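Equipment > Training & Evaluation > Head-View Kits > Clastach

Clastach head-view training kit (Tronska mount, Taheri software) 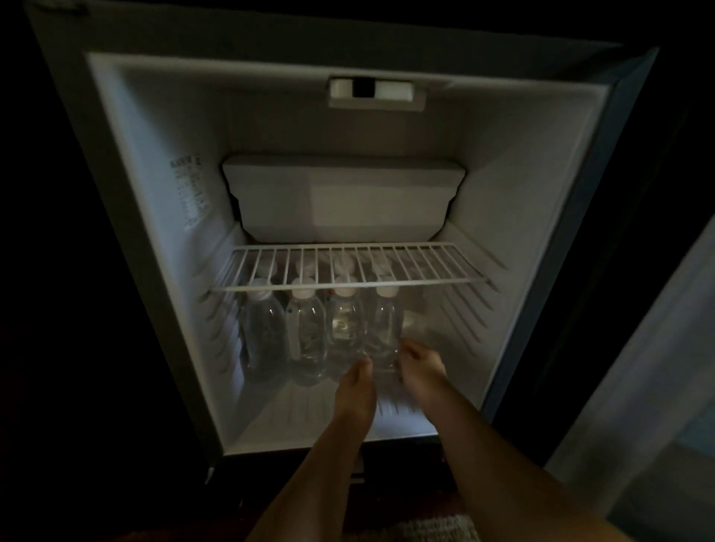

Fetching a bottle from a mini fridge, seen from head height. The fridge light is the only light worth the name.

6 min read

We stock the Clastach kit and we'd like to sell you one. We would also like you to keep it after you've bought it, so this page spends more time on the method behind it than the maker's leaflet does, and it isn't always kind.

What you get

A head camera on the Tronska mount, a spare mount, a charging lead, and a one-year licence for the Taheri software, which lines up the footage with hand positions and trains a policy from it. The robot is not included. Neither is the computer you'll need for training, and the one on the back of the box is the bare minimum.

What the method claims

The idea is simple enough. You record a job from head height, over and over, with both hands in view. The software works out where the hands are and where they're going, and learns to predict the next short stretch of movement from what the camera sees. You then run the result on a two-armed robot with a camera in much the same place. There's no depth sensor and there are no markers on the objects.

The headline result is fetching drinks from a small fridge. The maker's report gives a training set of 1257 recordings and says the trained policy coped with dim rooms "as well as daylight". That last phrase has done a lot of work in the sales talks and I wanted to know what was under it.

Why the fridge is a decent test

I'll give them this, they didn't choose an easy job. Look at where that bottle is. It stands at the end of a row on the floor of the cabinet, with a wire shelf just over the caps and a ribbed wall on the far side. You can't come down on it from the top. Both hands have to go in low and close on it from either side, and the bottles are clear plastic with clear water in them, so half of what the camera picks up through them is the wall behind, bent out of shape. Then there's the lighting. Inside the cabinet it's bright and nearly all white, and outside it's close to black. A cheap camera will set its exposure for one or the other and make a mess of whichever it didn't pick.

So if a method trained on head-view footage can really do this, it's worth some money. My trouble is with how "can do this" was measured.

Where I stop nodding

The report's dim-room figure comes from 12 trials. That is a very small number to hang a sentence on. Two unlucky slips would change the whole story, and so would two lucky ones. The daylight figure comes from 200 trials, which is fine, but putting the two side by side in a chart with bars of the same width is cheeky.

A dim room also isn't the same thing as a dim job. With the door open, the fridge lights its own contents. The bottles are well lit and so are the tops of the forearms. What's dark is the part of the view nobody needs for the grasp. I'd call that an exposure test, and quite a good one. I wouldn't call it evidence that the kit works in the dark. Take the fridge bulb away and ask again.

Then there's the question of what was held back. Nima Ahmadpour, who does our bench work, asked the maker whether the test fridge had also been used for the recordings. It had. The bottles had been shuffled and the shelf moved between the ribs, but the cabinet was the same one, with the same light in the same spot in the ceiling. A policy can get a long way on knowing one white box very well.

And "success" in the report means the bottle left the floor of the cabinet. It doesn't mean it came out past the shelf, or got handed to anybody, or that its neighbours were still standing.

What we found ourselves

Our bench is not a lab and you should read this part with the same suspicion. We borrowed a second small fridge, a different make with a side-mounted light, and ran the supplied policy on it without any new recordings. It did badly. The arms went to roughly the right place and then closed too early, most often on the bottle at the end nearest the wall, where the hand on the outside has very little room.

Nima then made a fresh set of recordings in the second fridge and retrained overnight. It was a lot better by the morning! Not as good as the report, but good enough that I stopped being rude about it for the rest of the day. So the method does seem to learn from a modest amount of new footage. What it doesn't seem to do is carry over from one fridge to the next for free, and that is what most of the people who ring us are hoping for.

Annunziata Pagano has the kit on trial at Flindell and her notes agree with ours, apart from one thing. She found the camera angle mattered more than the amount of footage. With the mount tipped a little too high, the hands dropped out of view for the last part of the reach and the training quietly got worse with every recording she added. The software gave no warning. We've asked for one.

The Tronska mount

Comfortable, light, and it slips. The rear pad is too smooth. If you bend to a low cabinet the whole thing creeps forward, and a fridge on the floor means bending every time. A strip of rubber tape under the pad cures it. At this price you shouldn't have to buy tape.

The tilt joint has clicks, thank goodness, so you can write down a setting and go back to it. Please do write it down.

The Taheri software

Setting up took us most of an afternoon, though the leaflet says four steps (they are very long steps). Hand tracking is good when the hands are apart and gets shaky when they come together around something see-through. You can correct it by hand, and you'll be doing a fair bit of that with bottles. There's no way to correct several recordings at once. Our test set-up holds over 200 recordings now, so you can imagine.

Exports are in an open format, which is the best thing about it. If you fall out with the training side you can take your footage elsewhere.

Who should buy it

Teams with one job, in one place, who can spare somebody to record it properly and record it again when the furniture changes. For that it's fair value and I'd rather have it than the two cheaper kits we've stopped listing.

If you want a robot that walks up to a fridge it has never met, wait. The maker says a report with several unseen fridges is due in November. I've asked for the full trial list with the failures left in, and I'll change this page when I've read it, in whichever direction it deserves.

Before you order

Check that your robot's camera can sit at a similar height and tilt to the wearer's. If it sits much lower, the supplied policies are no use to you and you'll be starting from scratch. The licence doesn't renew by itself. Footage you've already exported stays yours after it runs out, but retraining stops.

Returns are accepted if the software hasn't been activated. Trial kits can be booked through the equipment desk, and we'd much sooner you did that first.

Shares 12 · Comments 4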